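Skodgate课程项目报告
Jitdale楼二层共用工作室照明与明装线路调查
Henonham学院 室内环境专业
提交日期：3/9/22

一、项目说明

本项目是Skodgate系列课程作业的一部分，要求每组选一间校内正在使用的房间，记录它的照明条件，找出使用中的问题，并提出花费不高的改进办法。我们组选的是Jitdale楼二层的共用工作室。这间房由原来的两个区域打通而成，顶面有两种做法，灯具也有两种，墙面以白色为主，墙上有后加的明装线管。

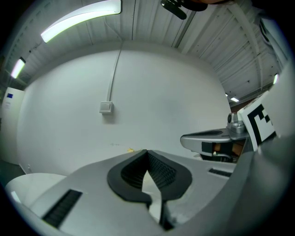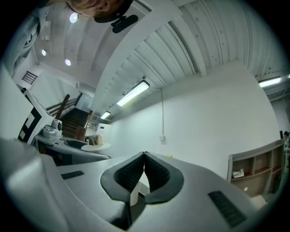 房间里已经装了筒灯和荧光灯，为什么还要做照度调查？

灯装得多，桌面上的光不一定均匀。两种灯的出光方向和安装高度不同，中间又隔着一道梁，坐在不同位置的人看到的亮度会有差别。只看灯具清单看不出这种差别，需要在桌面高度逐点测量，再对照使用者的感受。

二、选题过程

选题时我们比较过三间房：一间普通教室、一间绘图室和这间共用工作室。普通教室的灯具排列规则，往届已有小组做过，数据也比较完整。绘图室白天窗帘常开，自然光占的比重大，和我们想看的人工照明关系不大。共用工作室的条件比较杂，使用者来自不同班级，有人在里面做模型，有人看书，有人用电脑，对光的要求不一致。指导老师同意后，我们确定以它为对象。

开始时我们还打算把噪声和温度一起测，后来考虑到时间有限，只保留了照明和线路两项。线路部分只做观察和记录，不打开任何盒盖，不碰接线，这一点在开题时已经写明。

三、房间概况

房间平面接近长方形，入口在短边一侧。顶面分成两部分。一部分是平整的白色吊顶，灯具为嵌入式圆形筒灯。另一部分没有做平吊顶，直接露出白色波纹金属板，板下悬挂长条荧光灯。两部分之间有一道较宽的白色梁。

为了叙述方便，下文把平吊顶下面的区域叫作甲区，把金属板下面的区域叫作乙区，梁下及其两侧各一步的范围叫作过渡带。三个名称只在本报告里使用，和学院的房间编号没有关系。

甲区以桌椅为主，桌子可以移动，平时多数人在这里看书和讨论。乙区放较大的工作台，用来裁切、拼装和摆放半成品。过渡带原本留作通道，实际使用中常有人把椅子拖过来坐，所以我们也在这里设了测点。

墙面刷白色哑光涂料，没有护墙板。白墙对照明有利，灯光打到墙上以后有一部分会反射回房间。墙上的明装线管也是白色，从靠近顶面的位置竖直向下，末端接一个白色小盒。线管较细，颜色和墙面接近，不留意时不太显眼。

四、调查方法

（一）测点布置

我们在房间里一共布置了24个测点，甲区和乙区基本对半，过渡带的测点从两区的边缘各让出一部分。测点按网格排列，遇到柜子或不能移动的工作台时，把测点平移到最近的空处，并在平面草图上注明。

测点高度统一取桌面高度。起初有组员提出直接把仪器放在各张桌子上，但桌子高矮不一，工作台又比普通桌子高，放上去以后数据不好比较。后来我们用一根带刻度的木杆做支架，杆顶固定一块小托板，照度计放在托板上，移动时不需要重新调高度。

（二）仪器

照度计从学院仪器室借用，是Górecki牌的手持式，带分离探头。每次测量前先盖上探头盖归零。读数的人站在探头后面并蹲下，避免身体挡光。第一次试测时我们没有注意这一点，几个测点的读数明显偏低，后来整组重测，试测数据没有放进结果。

（三）测量条件

正式测量安排在天黑以后，窗帘全部放下。每个测点测三种状态：只开甲区筒灯；只开乙区荧光灯；两区全开。每种状态开灯后先等一段时间，让荧光灯的光输出稳定下来，再开始读数。

每个测点连续读三次，取中间值。如果三次读数相差较大，就停下来检查探头是否放平，然后重测。记录表由一人填写，另一人复述读数，减少抄错的情况。

（四）使用者意见

我们在门口的桌子上放了一份简短的意见表，请使用者写下自己常坐的位置、主要做什么，以及觉得亮、暗或刺眼的地方。意见表放了12天，收回后按区域整理。没有写位置的意见单独放在一起，只作参考。

（五）线路观察

线路部分沿墙走一圈，记录每段明装线管的起点、走向和终点，检查固定是否牢靠、表面有没有破损、是否被家具挤压。记录时只用目测和轻触管外壁的办法，所有开关面板按日常方式使用。

五、测量结果

（一）只开甲区筒灯

这种状态下，甲区筒灯正下方最亮，离开灯下一段距离以后照度下降较快。两盏筒灯之间的位置比灯下暗，靠墙处因为有白墙反光，反而比我们预想的好一些。过渡带明显变暗，乙区大部分测点不适合看书。

筒灯嵌在吊顶里，光主要向下，这和测得的分布相符。坐在灯下写字时，手和笔的影子比较清楚。意见表里有几位使用者提到，在甲区画图时手影会压在图纸上，需要换方向坐。

（二）只开乙区荧光灯

乙区的分布比甲区均匀。荧光灯较长，又是悬挂安装，光从一条线上出来，桌面上的影子比较淡。沿灯的长度方向，照度变化很小；垂直于灯的方向，离灯越远下降越明显。

波纹金属板是白色的，对向上的那部分光有一定反射。板面有平行的凸起和凹槽，反射光的方向比较散，我们没有在工作台上发现明显的亮条纹。有一位组员原来担心板面会形成条纹状的光斑，在测量中没有看到这种情况。

（三）两区全开

全开时，乙区工作台的照度满足日常裁切和拼装，甲区灯下也够用。问题出在过渡带。靠近梁的一排测点比两侧都低，其中最低的一个测点只有200勒克斯，而它旁边往乙区方向移一步就有明显提高。

造成这一现象的原因有三方面。筒灯离梁有一段距离，光到梁边已经减弱。悬挂荧光灯的光有一部分被梁的侧面挡住，到不了另一侧。过渡带自身没有灯具，只能依靠两边的余光。

（四）均匀程度

我们没有把整个房间合在一起算一个均匀度，而是分区计算后再比较。乙区最好，甲区次之，过渡带最差。合在一起算会把两种完全不同的布灯方式混在一个数里，结果不容易解释，所以在正文里没有采用。

（五）使用者意见整理

收到的意见大体集中在几个方面。

坐在过渡带的人普遍觉得偏暗，尤其是面向梁坐的时候。有人写道，在那里看手机没有问题，看印刷较小的书就要换位置。

乙区的意见主要是刺眼。悬挂的荧光灯位置比吊顶低，坐着抬头时容易直接看到灯。站着裁切的人因为低头操作，对此意见较少。坐在乙区远端、面朝整排灯的人意见最多。

甲区的意见集中在手影。也有人认为甲区的光比乙区舒服，愿意在那里看书。这两种看法并不矛盾，写字、画图和单纯阅读对影子的敏感程度不同。

还有少数意见和照明无关，例如希望增加插座、希望桌子固定位置。插座一项和线路有关，我们在后面单独讨论。

六、线路观察结果

房间里的明装线管大多贴墙竖直走，少数在接近顶面的地方转为水平。管身为白色，和墙面协调，整体上没有影响房间的观感。

竖直线管的优点是走向清楚，从外面就能判断盒子由哪里接线，以后检修时不用开墙。缺点是中下部容易被家具碰到。我们在巡查中发现，有一处柜子靠得离线管很近，再往后推就会挤到管子。我们已经把这个位置告诉了房间管理方，并在平面草图上做了标记。

墙上的小盒安装平正，盒边和墙面之间没有看到明显缝隙。盒子的高度不适合坐着的人使用，但对站着的人没有妨碍。使用者提到的插座不足，主要是指工作台中间缺少电源，单靠墙上的位置解决不了。目前大家用延长线从墙边接到台面，延长线要横过通道，容易绊脚。

我们没有检查线路的负载和接地情况，这部分需要有资格的电工完成，不属于本次作业的范围。

七、讨论

（一）两种灯能不能统一

小组讨论中最先提出的办法是把两区换成同一种灯。这样做在图面上整齐，但甲区吊顶和乙区金属板的条件不同。乙区没有平吊顶，嵌入式筒灯无处可嵌，要么另做吊顶，要么改用明装灯。甲区换成悬挂灯则要在吊顶上重新开孔，原来的圆孔还要封补。两种做法都超出小规模改进的范围，我们没有继续深入。

保留两种灯也有好处。甲区适合阅读讨论，乙区适合站立操作，使用者可以按自己的活动选位置。问题在于他们现在并不清楚哪个位置适合做什么，桌椅又经常被搬动，结果有人在最暗的地方看书，有人坐在最容易看到灯的位置用电脑。

（二）梁的影响

梁是房屋结构，不能改动。梁面已经是白色，再刷浅也没有余地。因此过渡带只能从两个方向改善：增加少量灯具，或者不在这里安排需要用眼的活动。后一种办法没有费用，可以先试。

我们做过一次简单的试验，把过渡带的椅子全部移走，只留通道。开始时没有人再坐到那里，但后来又有椅子被拖回来。主要原因是甲区在人多时座位不够。只移走椅子而不在别处补座位，效果保持不了多久。

（三）刺眼的问题

乙区的刺眼和座位朝向关系很大。同一张工作台，让使用者面向荧光灯的长度方向坐，和侧对着坐，感受不一样。我们请几位同学分别坐两种方向，多数人认为抬头时看到灯的端部比看到整根灯管的侧面舒服。这个试验人数少，只能算初步印象，不过调整朝向不需要花钱，值得写进建议。

另一种办法是给荧光灯加格栅或扩散罩。加罩以后刺眼会减轻，桌面照度也会下降一些。乙区目前的照度有余量，但余量有多大、加哪一种罩合适，需要拿样品测过才能确定。

（四）开关分组

目前两区的灯可以分开控制，但同一区内的灯只能一起开关。晚上只有少数人使用时，往往整区的灯都亮着。如果乙区的灯能分成靠墙和靠中两组，使用上会灵活一些。分组涉及改线，费用取决于线管里是否还有空间，我们无法从外面判断。

八、改进建议

建议分为不花钱的和需要花钱的两类，按先后排列。

第一，调整桌椅位置。把甲区的桌子沿筒灯方向对齐，使桌面中心靠近灯下，给画图的人留出可以转向的空间。乙区供坐着使用的工作台改变朝向，使人抬头时不正对灯的侧面。

第二，过渡带恢复为通道，同时在甲区靠墙处增加座位。甲区靠墙测点的读数比预想的好，有条件放一排窄桌。窄桌与明装线管之间要留出距离，不能贴着管子放。

第三，在门口贴一张房间平面图，标明哪一区适合阅读，哪一区适合制作。图上不写照度数值，只写用途，便于第一次来的人看懂。

第四，把离线管过近的柜子向外移，并在地面贴一条胶带作为界线，防止以后再推回去。

第五，为过渡带增加可移动的落地灯。落地灯放在梁的一侧，光打向白墙，靠反射补亮，避免直接照到坐着的人的眼睛。落地灯的电源线沿墙走，不横过通道。

第六，选一组荧光灯试装扩散罩，装前装后各测一次，再决定是否推广到其他灯。

按仪器室提供的采购目录估算，第五项和第六项加上平面图制作、胶带等零星开支，合计近2,000元。窄桌如果从学院库房调用，不计入费用；如果需要新购，要另外申请。

灯具分组和工作台中间增加电源两项，我们只提出需求，不列入本次建议。

九、工作中遇到的问题

借仪器花的时间比计划长。照度计由几个小组轮流使用，我们第一次约到的时段是下午，窗外光线还很强，只能改作熟悉仪器。正式测量推迟到下一次借用时进行。

平面草图画了两遍。第一遍按桌子的位置画，第二次来时桌子已经被搬动，图和现场对不上。第二遍改为以墙、梁和入口为基准，桌椅另画在一张透明纸上，这样以后重测时还能使用。

意见表的问题写得不够细。表里只问“亮不亮”，没有问使用的时间段，有些意见可能来自白天，和我们晚上测的数据不能直接对应。整理时我们只能根据内容推断，推断不了的就放在参考一类。

记录三种开灯状态时也出过一次差错。换状态时有人进房间把另一区的灯打开，过了几个测点才发现，这几个点全部重测。后来我们在门上贴了纸条，并让一名组员留在门口的开关面板旁。

十、不足之处

本次只测了夜间的水平照度，没有测墙面和黑板一类竖直面的照度，也没有测颜色方面的指标。两种灯的光色看上去是否一致，组员之间意见不同，没有仪器数据就不在报告里下判断。

测量只代表灯具当前的状态。灯用久了会变暗，灯罩上积灰也会影响读数，我们没有灯具的更换记录，不能说明现有照度和刚装好时相差多少。

使用者意见来自愿意填写的人，经常使用但没有填写的人怎么想，我们不清楚。

十一、后续安排

如果学院同意先做不花钱的几项，我们计划在五月份按同样的测点重测一次，主要看座位调整以后，各张桌子实际得到的光有没有改善。重测时会修改意见表，加上使用时段和坐的方向两个问题。

扩散罩样品由下一组接手时再联系。平面草图、测点坐标和原始记录表已交给课程资料柜，放在Skodgate文件夹中，透明纸上的桌椅布置图夹在最后一页。

附：测量步骤简记

放下窗帘，检查各区灯具是否全部正常点亮。

按需要的状态开灯，等待光输出稳定。

照度计归零，装到支架托板上，用小水平泡检查是否放平。

从入口一侧开始，沿网格逐点测量。读数人蹲在探头后方，衣服颜色尽量深，不要穿反光的外套。

每点读三次，由记录人复述后填表。

一种状态测完后，回到第一个测点复测一次。前后差别大时，说明灯还没有稳定，该状态需要重做。

全部结束后恢复桌椅位置，关灯，归还仪器。支架木杆留在工作室的柜子旁，下次可以直接取用。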